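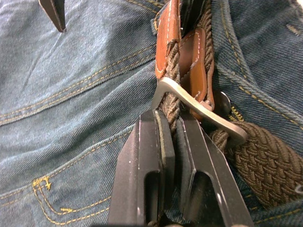 Last changed: October

Workshop tips: planning what to buy for a two-arm bench

These notes are for small repair and alteration workshops that are thinking of putting a pair of robot arms on a table to handle clothes. They cover the money and the planning. Setting up and teaching the arms is on a separate page.

Start with the worst garment you handle

Write down the jobs you want done before you look at any price list. Then pick the most awkward one and plan around that. For us it was belts in jeans. A belt is stiff in one place and floppy in the next, the buckle is hard metal, and the denim under it has thick seams that catch on things. A supplier will show you a folded tea towel. Take your own jeans and your own belt to the demonstration and ask to see those done, with the belt left in the loops.

Arms

Buy both arms from the same maker, on the same day if you can, so the parts match. We had quotes from Flistik and Clestach. The Flistik arms were dearer but the price included the cables and the table clamps. Clestach charged for each item, and by the time we had added everything the difference was small enough to ignore. Always ask for the price of a complete bench, working, delivered.

Check the reach on paper. Lay a pair of adult jeans flat on your own table, mark where the arms would stand and measure to the furthest point you need. If you only work at the waistband you may get by with shorter arms and save a good deal.

Gripper fingers and pads

This is where most of the running cost goes. The metal fingers pick up scuffs and go on working. The pads are what wear out, and braided cord and leather are harder on them than cotton. Order spare pads with the arms, as postage on small parts is silly. We paid 22 pounds a set from Sipos and keep 3 sets in the drawer.

Narrow fingertips are worth having for belts, straps and drawstrings. Wide ones are better for picking up a whole leg or sleeve. If the budget only runs to one kind, buy narrow.

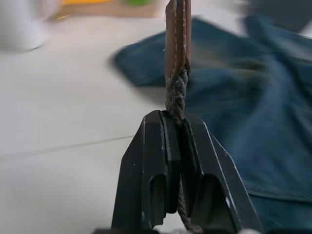

Cameras

Allow for a camera close to each gripper as well as one looking down over the table. The high one shows where the garment is lying. The close one is what you need for stitching, belt loops and the small end of a strap. Fast movements blur on cheap cameras, so ask for sample pictures taken while the arm is moving. Pictures of a parked arm tell you very little.

Put the money into lighting before you pay for a better camera. A plain, even light over the table did more for us than the upgrade we were offered.

The table

A pale matt top is best. Dark denim stands out on it and there is no glare. Buy it deeper than you think you need – trouser legs have to go somewhere, and so do the bottles and boxes that end up along the back. If the top comes in two panels, check that they meet level before you sign for it.

Leave slack in the cables. They need room to swing when an arm reaches across, and a cable that is too short will pull at its plug. Spare cables are cheap, so add one for each arm.
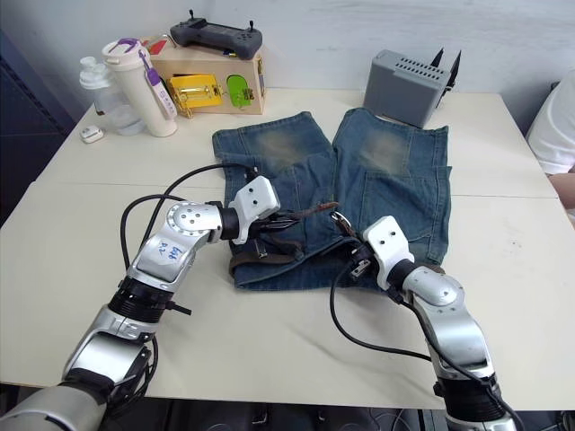
Both arms at the waistband, with the belt between the grippers.

Setting the budget

Split it into three lists: the bench itself, the spares, and the first year of upkeep. The third list is the one people leave out. Ours came to 666 pounds, mostly pads, cables and one service visit from Prurard. We had allowed half that.

Ask each supplier how long a replacement gripper takes to arrive. We were quoted 14 working days, and decided to buy a spare with the order. If you can carry on by hand for that long, you can leave it off and buy it later.

Keep some garments back for practice as well. Old jeans from a charity shop will do – get different weights of denim, and belts with different buckles.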